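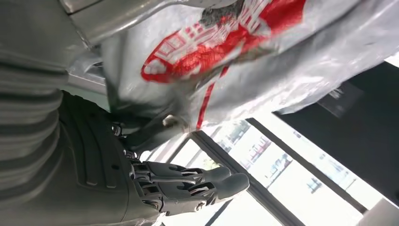
Progress report to the Ridedel Fund
Project: Repair of shallow wells and training of pump keepers, Magesa area
Prepared by: Njoroge Rweyemamu
Date: 6/26/21

1. Work done in this period

We planned to repair 60 hand pumps before the end of the period. Until now 53 are repaired and giving water. The seven pumps which remain are all on the east side of Magesa, where the road was closed by the long rains and our truck could not pass the river. The spare parts for these pumps are already bought and kept in the store at Ceno.

Of the repaired pumps, most needed new seals and rods. At Sarkis the problem was bigger. The concrete around the well was broken and dirty water was going back inside, so we made a new apron and a longer drain. This work took two weeks more than in the plan. The families there used the school well during this time, and we thank the head teacher for her patience with the long lines in the morning.

2. Training

The course for pump keepers was held two times, in Ceno and in Magesa. In total 29 persons finished it. Each one received a set of tools and a notebook for writing the repairs. We have checked the notebooks and the quality is different from village to village. Some keepers write every small thing, others wrote only the first page. For the next course we want to give one more hour to this subject and to make the notebook simpler, with fewer columns.

3. Households

Our register now has 428 households paying the monthly water fee. The payment is good in the dry months and becomes weak when it rains, as people then collect water from the roof. The village groups have asked if the fee can be paid once after harvest. We think this is a fair request and would like to hear the opinion of the Fund before we answer.

4. Budget

The cost of cement and transport was higher than we wrote in the proposal. We covered the difference from the line for office rent, where we spent less than planned. No other line was changed. The receipts are sent in a separate envelope.

5. Next steps

The seven remaining pumps will be repaired as soon as the road is open, and not later than August. Water samples from Sarkis will be sent to the laboratory again after the new apron is in use for one month. We ask that the second payment is released before the work on the east side begins, so that we can hire the truck in time.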